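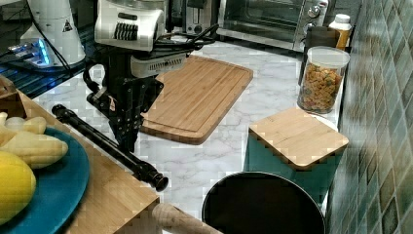
By Hidayah Kusuma, equipment reviewer
Dec 12, 2025

Search this site Search Reset

We use cookies to remember your settings and count visits. Accept Manage

Starkton counter arm: what it costs to own one

The Starkton is a single robot arm meant for a kitchen counter. It hangs from a mount and works downward, with a two-speed gripper at the end. The price on my invoice was $2389 before tax, and that is the figure most people will see first. I ran it for 8 weeks in a home-sized test kitchen before writing this. If you are setting a budget, the arm is the easy line to fill in. The lines below it took me longer.

What is in the price

You get the arm, the gripper, the controller, one set of cables and a year of software updates. The overhead mount is sold separately. So is the longer cable set, and you will probably want it. The standard set reaches far enough if your controller sits right behind the arm. Mine didn't, and the cables ended up looping across the back of the counter toward the appliances. It works, but I had to route them again every time I used the toaster oven.

Setup took me most of a Saturday. The instructions are clear up to the point where you teach the arm the height of your counter, and then they skip a step. You have to save the height before you save the work area. If you do it the other way around, the software accepts it and then forgets both. Starkton's support line sorted me out in one call.

Planning the space

Measure your counter with everything on it. I planned on a bare counter, and that was the main mistake I made. A working kitchen has jars, a toaster, cutting boards and a plate of something or other, and the arm needs room to come down between them. Drawers matter too. Mine is a small wooden one that sits on the counter, and pulled open it takes up space the arm would otherwise use.

I ended up keeping the middle of the counter for the arm and pushing the canisters back to the wall. That cost nothing, but it is worth working out on paper before you pick a spot for the mount, as moving the mount later means new holes.

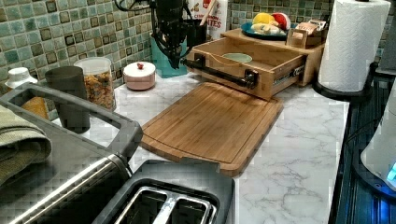

Running costs

The gripper fingers are the part that wears. The manual suggests changing them every four months. Mine still hold a bowl well enough but have started to slip on smooth lids. A replacement pair from Starkton is not cheap. Clultow sells a compatible pair for less, and I have been using those on alternate weeks without trouble, though they are a bit stiffer when they close.

The software is free until next April in my case. After that there is a yearly fee, and the arm will still run without it but you lose new tasks. I would put the fee in the budget from the start. Power use is small. I did not see a change in my bill that I could put down to the arm.

How it does the work

Drawer jobs are the best test I have found. The gripper has to come in over the counter, stay clear of the open drawer and get down to whatever is beside or inside it. The Starkton is slow at this and careful. It stops when it isn't sure, and you have to tell it to carry on from the tablet.

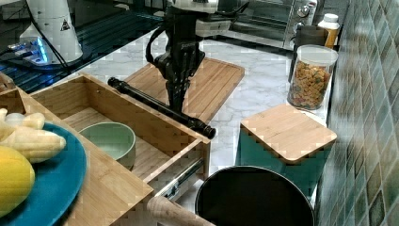
Long, thin things give it more trouble than bowls do. It will pick up a rolling pin by the middle if you set it out square to the arm, and it often gives up if the pin is at an angle. Flat boards are hit and miss. I found a board with its edge raised a little on a folded cloth was much easier for it.

My colleague Lovely Maglaya had a Gotar arm on loan last year and says it was faster but louder. The Gotar costs more, and the quote she was given didn't include a gripper.

Should you buy it

For a teaching kitchen or a small lab, yes, if you budget for the mount, the longer cables and a spare pair of fingers. For a home I would wait. Liem has a lighter arm coming and I would like to try it on the same counter first.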